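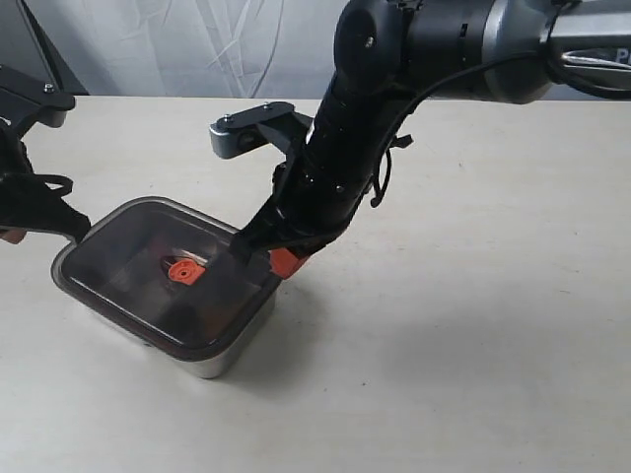 Birness schools to switch to reusable lunch containers from April

Wed 26 November

Pupils at seven primary schools in Birness will be served packed lunches in returnable containers from April, under a supply contract approved by the town council this week. The contract covers 1,141 pupils and replaces the single-use cardboard boxes now handed out on trip days and at the two schools without a hot kitchen.

The containers will be supplied and washed by Forar, which already handles linen and crockery for the council's care homes. Used containers will be collected each afternoon, washed overnight at the firm's Zenwood depot and returned before the morning packing shift. Schools will not need to buy dishwashers or set aside storage beyond one wheeled rack per site.

Two materials were considered. Clear plastic is lighter and allows kitchen staff to check the contents without lifting the lid, but it scratches with repeated washing and tends to hold the smell and colour of tomato sauces.

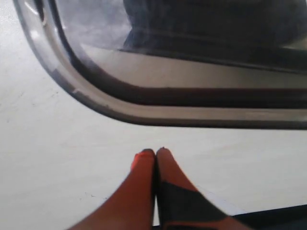
Stainless steel costs more at the outset and cannot be used in a microwave. It does not stain, tolerates a hotter final rinse and can be recycled as scrap at the end of its life. The council's catering service recommended steel for the base, with plastic permitted for lids only.

Rodrigo Vieira, catering manager for the council, said the decision rested mainly on washing. "A container that goes through the machine every school day has to drain properly and dry fully before it is stacked," he said. "Rounded corners matter more than most people would expect. Food collects in a square one, and then somebody has to scrub it by hand."

Divided containers were preferred to single-compartment ones after kitchen staff asked for a way to keep fruit and salad apart from the main item. Wet fillings will still go in a separate pot.

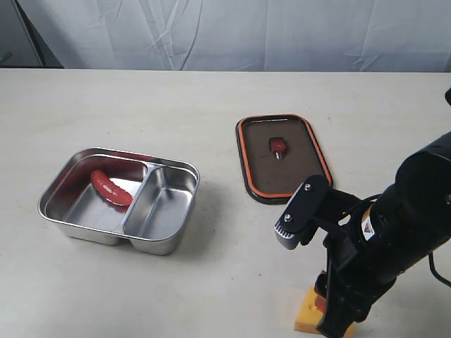 A steel food container with two compartments.

Each container will carry an engraved number on the underside. Numbers will be read when containers leave the depot and again when they come back, so that losses can be charged to the correct site. The contract allows for a spare stock of 300, held at Zenwood. Damaged lids will be replaced separately, without withdrawing the base from use.

Parents will not be asked for a deposit. Containers taken home by mistake can be handed in at any school office. 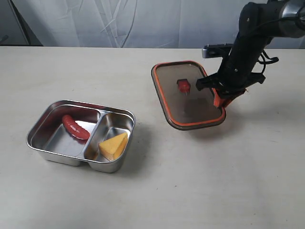 Staff training will take place during the spring term. Allergy meals will continue to be packed first, on a separate bench, and labelled with the pupil's name and class. The labels have been changed to a type that comes off in the wash.

Maëlle Bouchard, head teacher at Azevedo Primary, said the school would alter its lunch timetable slightly to give younger pupils time to return their containers to the rack. Secondary schools are outside the contract and will keep their present arrangements.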